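Habitat Pirkard – Lettre aux résidents

11 juin 2023

Électricité : ce qui change dans les logements cet été

Les travaux de remise aux normes commencent dans les bâtiments Ollik et Becerra. Ils concernent 40 logements et les parties communes du rez-de-chaussée. L'entreprise Borkumton remplacera les tableaux électriques, puis contrôlera les prises de la cuisine et de la salle d'eau.

Chaque intervention demande 2 passages. Le courant sera coupé une trentaine de minutes lors du premier. Pensez à éteindre les ordinateurs et à ne pas lancer de lessive ce matin-là. La date vous sera indiquée par un avis dans la boîte aux lettres.

Multiprises

Le diagnostic de l'hiver a relevé 13 logements où plusieurs multiprises étaient branchées les unes derrière les autres. Ce montage est à proscrire. Une multiprise se branche directement au mur et n'alimente ni radiateur d'appoint, ni four, ni lave-linge. Elle reste dégagée, sans tapis ni rideau par-dessus. Si le boîtier est fendu ou si une fiche chauffe, débranchez-la et remplacez-la.
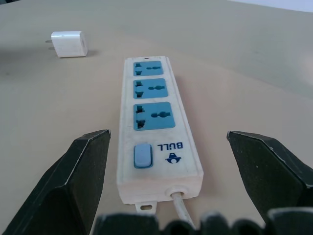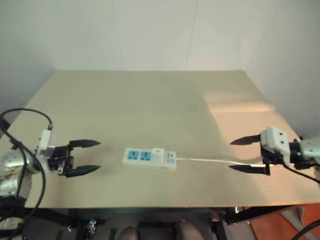
Une multiprise posée à plat sur une table.

Accès aux logements

Les techniciens ont besoin d'un mètre libre devant le tableau. Dans le bâtiment Becerra, il se trouve dans le placard de l'entrée, qu'il faudra vider. En cas d'absence, vous pouvez déposer un double des clés à l'accueil contre reçu. Les logements manqués seront repris en août.

Les demandes de prises supplémentaires ne sont pas comprises dans ce chantier. Elles se font par écrit, avec un plan de la pièce, et restent à la charge du locataire.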